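Best way to fold jeans so they fit a shallow drawer?

ernon_58
Posted 5/26/22

I moved into a furnished apartment and the dresser (a Fiken, if that helps) has very shallow drawers. My jeans are mostly heavy denim. When I fold them the way I always did, in half and then in half again, the stack is too tall and the drawer catches on the top pair. Hanging them is out because the closet is full of the landlord's stuff. Is there a fold that comes out flatter, or should I roll them?

3 replies

petek827

Rolling is fine for travel but it makes heavy denim thicker in a drawer. What works for me is to fold in small sections and stand the pairs on edge.

Lay the jeans on the bed and smooth the seat and thighs with your palm. Bring the legs up from the bottom so the hems land near the middle. Hold both ends of the hems when you do this – if you pull from one side the whole thing goes crooked.
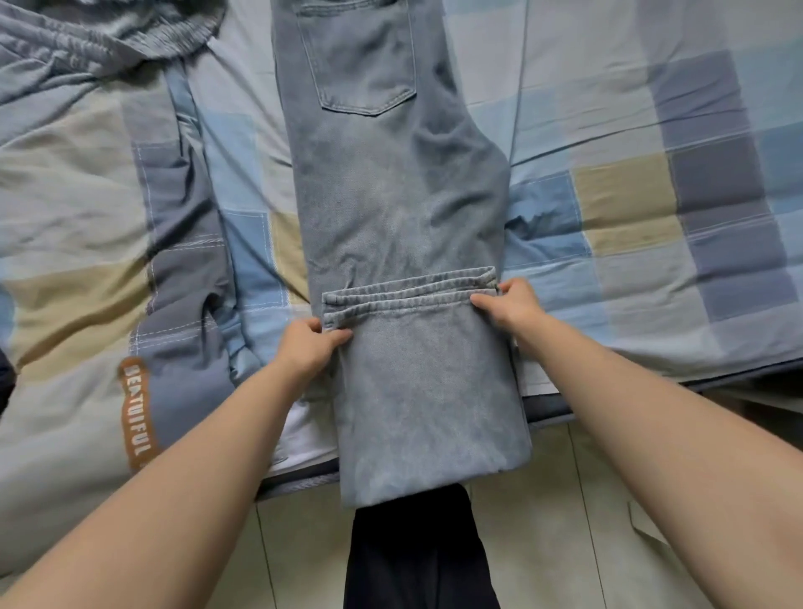 Finishing the fold

Fold the block up toward the waist once more, then press down on it for a few seconds. You want a packet that is a bit shorter than your drawer is deep. If it's too tall, bring the hems up less on the first fold and add another turn at the end. Stand the packets in a row with the smooth edge facing up. I get 2 rows in mine.

Novano700

I just stack them flat and alternate which end the waist is on. The waistbands are the thick part, so don't put them all on the same side. Takes no time and you can do it with the fold you already use.

laundry_at_58

get a bin for under the bed. I had the same dresser and gave up by August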